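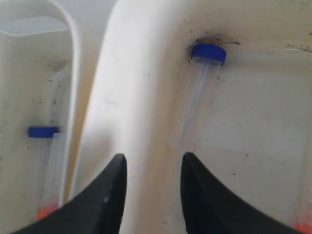
The Case Against a Slot for Everything

I have been sorting small things for a living, or near enough to a living, for a long time, and I have grown suspicious of the divided bin. You know the kind I mean. Off-white plastic, curved walls between the sections, a place for this and a place for that. Put two capped tubes in it, one on each side of a divider, and people will tell you the bench is organized. I would like to know what they think has been organized.

Two tubes with the same blue cap are two tubes with the same blue cap. A wall between them says they are different. It doesn't say how. Maybe the person who set them there knows. Ask the person who comes in after lunch.

I bring this up because of a talk I sat through last month at Edalar, the shared workshop where I rent a bench for seed work. The speaker was Leandro Figueroa, who sells storage for a company called Nosta and who is, I should say, a pleasant man. His argument was that clutter is a failure of containers. Give every object its own compartment and the mess goes away by itself. He had slides. He had a number, too: one of his customers had gone from a single drawer to 130 compartments. People nodded at that. I kept wondering what the customer did with compartment 131.

We tried something like it at Edalar a few years back. Rocío Moya had 305 seed samples in tubes and was tired of digging through a shoebox, so we bought divided trays and spent a weekend filling them. It looked wonderful. By July the trays were full, new samples were going into whatever gap would take them, and Rocío was digging again, only now she had to dig in many small places where before she'd had one. The shoebox at least kept the tubes in the order they arrived. She knew that the old ones were at the back.

What fixed it was a pen. She wrote a code on every tube and kept a list in a cheap notebook. After that it hardly mattered where a tube stood, and she went back to a plain rack that cost $2 at a school clearance sale. The trays hold rubber bands now.

I know what the other side will say, and some of it is fair. Teodoro Aranda, at the next bench over, has used dividers forever and never loses a thing. He points out that a tube rolling around in an open box gets scratched, and that a screw cap knocked about for long enough can work itself loose. Fine. A wall is good at being a wall. If you want to keep two things from banging together, buy one. My complaint starts when the wall is sold as a memory.

There is also the matter of shape. The square-cornered tray is ugly but I can get a cloth into it. Whoever decided that dividers should bend and arch was thinking about the catalog. Curves waste the space beside them, and a narrow section next to a wide one means that something always ends up leaning on the wide wall because it has all that room to lean. Pale plastic shows every speck, too. I can live with that part. I would rather see the dirt than wonder about it.

And then there's reach. A slim tube standing low in a narrow compartment is a nuisance to get hold of if your fingers are as thick as mine. You pinch at the cap, you miss, you tip the tray. Leandro's answer was a deeper tray, for stability. He did not say how anybody was supposed to get things out of it.

Vega Segura, who runs the front desk at Edalar, thinks I am making too much of this. She says people like trays because filling them feels good, and what's the harm? The harm is the bill, for one. Our board has a quote on the table for $1,312 worth of compartment bins, to replace racks that have nothing wrong with them. For that money we could put a decent label printer at both ends of the room and have plenty left over for tape.

I'd vote for the printer. Before anyone votes for the bins, I'd ask them to take two tubes off their own bench, same size, same cap, nothing written on them, and set one on either side of a divider. Go home. Come back in the morning and tell me which is which.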